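Simulator tips for the household tasks team

These are the notes we hand to new members of the Fliria robotics club once they have the simulator installed and can log in. They cover the tabletop and tidying tasks for the Zolusham student challenge. Lizeth Huamán wrote the first set in June and the rest of us have added to it since. If something is out of date, fix it and put your initials next to the line.

Before you load a room

Close the browser. The club laptops run the simulator fine on their own and badly with twenty tabs open.

Copy the room file into your own folder and work on the copy. The shared one is named room_base and should stay that way.

Write down the seed you are using. Most of our practice runs use seed 81, so if you are comparing with someone else's run, start there. A score without a seed goes in the log as a blank.

Check which views are on. You want the body view and at least one gripper view. The body view is good for planning a reach and poor for the last few inches of it.

Reading the gripper view

The fingers are always in the same part of the gripper view, so learn that part first. Practice opening and closing with nothing in reach until you can judge the gap by eye. Then bring the hand over a surface and watch how the edge moves as you turn the wrist.
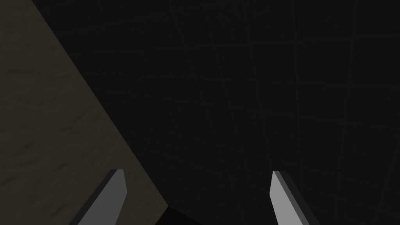

Gripper view, fingers apart, with the edge of a surface running down between them.

A straight edge is the most useful thing you can have in this view. Turn the wrist until the edge lines up the way you want, stop, and only then move in. Turning and moving together is how most beginners hit the furniture.

If the view is too dark, turn up the brightness in the display panel. Do not change the lights in the room file. The judges load their own copy, and a program tuned to brighter lights will have trouble in it.

Flat gray surfaces with no texture are the robot's own parts. New members sometimes write code that tries to avoid them. Mask them out instead. Haris Đorđević has a mask script in the tools folder that works for both hands.

Moving two arms

Move one arm at a time for your first week. Park the other one with the elbow bent and the hand up, clear of any tabletop.

Name your arms left and right from the robot's side, and keep to it in your comments. We lost an afternoon at the Grulon regional to a file that used both conventions.

Set the speed limit to the lowest of the 3 settings while you are testing a new path. Go up one setting after a clean run. 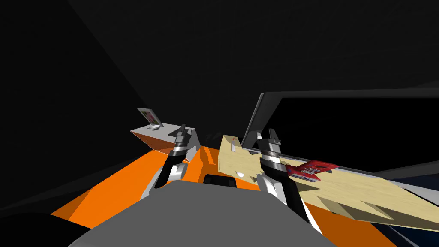 Plan the reach from the body view, then switch. Look for what is tall and what is thin before you pick a path. Screens and frames are easy to clip with a forearm even when the hand itself is well clear. Small pale items on a pale surface are easy to miss, so zoom in and look along the surface before you commit.

Give printed items such as booklets extra room. They are light in the physics settings and slide when touched.

Saving and logging

Save every 200 steps. The autosave works but it overwrites itself, and you will want the older file the first time a run goes wrong halfway.

A full practice run is capped at 492 steps. If yours stops there, it timed out and should be logged as a timeout.

Put one line in the log for each run: seed, arm used, task, result. Add a note only if something odd came up.

Rename your recordings before you upload them to the Georgiev drive. Initials, task, seed, in that order.

Last person out shuts down the laptops and plugs them into the cart.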